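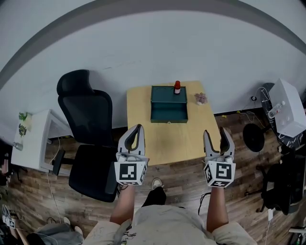 Why is a door hard to push when you put your hand near the hinges, Mohsin Baloch asked, if it is the same door and the same hinges?

The answer has to do with turning. A door does not slide or lift. It turns, and anything that turns does so around a line called an axis. On a door, the axis runs straight up and down through the hinges. The hinges hold one edge of the door in place and let the rest of it swing.

Parts of a hinge

The most common kind is the butt hinge. It has two flat plates called leaves. One leaf is screwed to the part that moves, such as a door. The other is screwed to the part that stays still, such as the door frame.

Along one edge of each leaf, the metal is rolled into short tubes. The tubes are called knuckles. The knuckles of one leaf fit into the gaps between the knuckles of the other, like the fingers of two folded hands. A rod called the pin goes down through all of them. The center of the pin is the axis.

Pull the pin out and the two leaves come apart. People take a door down this way when they need to move a large sofa through. It is a job for an adult, as a door is heavy and can fall.

Pushing near and far

A push that makes something turn is called torque. Torque depends on two things: how hard you push, and how far your hand is from the axis. Multiply the two together and you have the torque, as long as you push at a right angle to the door.

Suppose a door needs a certain amount of torque to open. If you push at the outer edge, a small push will do. If you push halfway between the edge and the hinges, you need twice the push. At one quarter of the width, measured from the hinges, you need four times the push. Right on the axis, no push will open it at all.

Door handles are placed far from the hinges for this reason. Your hand does travel a longer path at the outer edge, so you push more gently but over a greater distance. The total work is the same.

Lids

A lid on a box is a small door lying on its side. Its axis runs level instead of up and down, and this changes what gravity does. Gravity has little effect on the swing of a door that is hung straight. A lid is different. When it is closed, all of its weight is off to one side of the axis, and you must lift against it. As the lid rises, its weight moves closer to being directly over the hinges, and it feels lighter. The dark green box in the picture has its lid standing upright, and its clasp is on the front, on the opposite side from the hinged lid.

A lid that stands exactly upright is balanced over its axis. A small push either way will start it falling unless something holds it. Some boxes have a stop, a chain or a stiff hinge to do this.

Wear

Each time a hinge turns, the pin rubs against the knuckles. The rubbing is called friction. It slowly grinds away tiny bits of metal. Oil or grease fills the space between the surfaces and lets them slide more easily. Squeaks come from surfaces that stick and slip many times a second, which makes the metal shake and the air with it.

The front door of the Kaltness library was fitted with a counter last December. On its busiest day it opened 1,327 times. The day after, it opened 1,151 times. The same building has a closet door that opens almost 50 times a month. Both doors had the same hinges when they were new. The hinges on the front door have been changed once and those on the closet are the first set.

Other kinds

A piano hinge is one long hinge that runs the full length of a lid. It spreads the weight over many screws.
A strap hinge has long leaves and is used on gates and barn doors.
A spring hinge has a coiled spring inside and closes the door by itself.
A living hinge has no pin. It is a thin strip of plastic that bends, as on the cap of some ketchup bottles.

Try it

Stand a hardcover book on a table and open the front cover with one finger at the outer edge. Move your finger closer to the spine and open it again. Do this at three or four distances. Write down which was easiest.

Words used on this page

Axis: the line that something turns around.
Friction: the force that resists rubbing.
Knuckle: one of the short tubes on a hinge leaf.
Leaf: a flat plate of a hinge.
Torque: a turning push or pull.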